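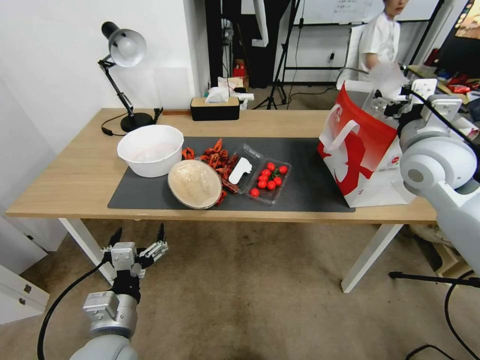 Surkance Bench Rules Pack for two-arm tabletop robots

Item 2641
Sold by Drarnum
$50 per pack, one pack per robot
In stock

What it is

Hi, I'm Nadine Srour, and I wrote most of this thing, so forgive me if I get a little carried away! The Bench Rules Pack is a printed set of working rules for people who run two-arm robots at an ordinary table, in an ordinary room, with other people getting on with their day a few steps away. Packing groceries into a bag, sorting vegetables, moving bowls and trays from one side to the other, that kind of work.

I used to run sessions like that myself at our Rultton office. We had a safety manual from the robot's maker (long, thorough, on a shelf) and we had what people really did, and the two had drifted pretty far apart. One morning in March I wrote six rules on a sheet of paper and taped it to the wall by the table. People read it. They argued with it too, and I rewrote it more times than I'd like to say, and that sheet is where the pack came from.

What's in the box

Wall sheet with the six rules, large type, wipe-clean
Operator booklet, spiral bound, lies flat on a table
Start and stop cards, one set for each side of the robot
Reach worksheet with a tape measure
Roll of yellow floor tape
Session logbook, 50 pages
Cable labels and hook-and-loop ties

The six rules

These are printed in full on the wall sheet, so I'm not giving away any secrets by putting them on the page.

1. Mark the reach before you set the table. Move both arms by hand (or in the slow mode, if yours has one) out as far as they'll go, measure, write it on the worksheet, and tape the floor. Do it again if the base moves even a little.

2. Say who has the stop. One person holds the stop button for the whole session, and if they want coffee, the arms stop first and somebody else says out loud that they've got it.

3. Hands and arms take turns. If you need to nudge a tomato or straighten a bag, the robot is paused before you reach in. Yes, even for one tomato. I know.

4. Cables get checked at the start and after every break. That covers the cables on the arms, the power cords on the table, and anything lying on the floor where people walk. Lamp cords are the ones people forget, so the booklet has a line just for those.

5. Only the things on the setup list go on the table. If it isn't part of the task and it isn't on the list, it goes in a drawer. If you decide a lamp or a tissue box has to stay, put it on the list, note where it stands, and keep the arms' paths clear of it.

6. Write it down the same day. Bumps, drops, odd noises, somebody stepping over the tape. One line is plenty.

Working with food

This section of the booklet got a lot bigger after Elsie Gosling tested the first draft with her team at Hulme. They do a lot of grocery tasks, and she sent back a whole page of notes on dried chilies alone (the dust gets on the fingertips, then on everything else you pick up, then on you). So there's now a cleaning routine for grippers between foods, plus a reminder to use gloves when you wipe down after chilies and to throw food out at the end of the day. Food that's been handled by a gripper goes in the trash. Please don't snack on it!

There's also a page on bags. Paper bags with loop handles are lovely to look at and a bit of a pain to work with, as a finger can catch the loop and drag the whole thing along. We suggest starting slow, with the opening facing the way you want it, and stopping the arm before anybody frees a snagged handle.

What it isn't

It's good practice on paper. It won't certify your robot, and it doesn't stand in for a risk assessment, your local workplace rules, or the manual from whoever built the arms. If the pack and the manual disagree, follow the manual, and then please email me so I can fix the booklet. We've left blank space beside each rule on the wall sheet for your own additions.

It's also written for light arms at a table. If you've got a big industrial arm behind a fence, this is the wrong pack and I'd rather you saved your money.

Will it fit my room?

Probably! The wall sheet needs a bit of bare wall that people can see from the operator's spot. If you share the space with desks, do the reach worksheet with the people at those desks in the room, sitting where they normally sit. Chairs roll back farther than you'd think.

Reviews

Adi Harahap
We bought one for each robot. The start and stop cards felt silly for nearly a week and then everyone was using them. Would like a second logbook in the box, we write a lot.

Raghda Fakhoury
Clear and short. The floor tape leaves some glue on our carpet tiles so I switched to a different one. Everything else is in daily use.
Reply from Nadine: Thanks Raghda, you're right about carpet. Packs shipped from 6th December have a low-tack tape in them. If yours is older, write to us and we'll mail you a roll.

Nour Majali
Does the booklet cover one-arm setups?
Reply from Nadine: Most of it works fine with one arm. Skip pages 6 and 7, those are all about the two arms crossing.

Ordering

Add the pack to your cart above, or send a purchase order to Drarnum with item number 2641 on it. Spare logbooks and extra card sets are listed under Refills. Returns are fine as long as the wall sheet hasn't been written on.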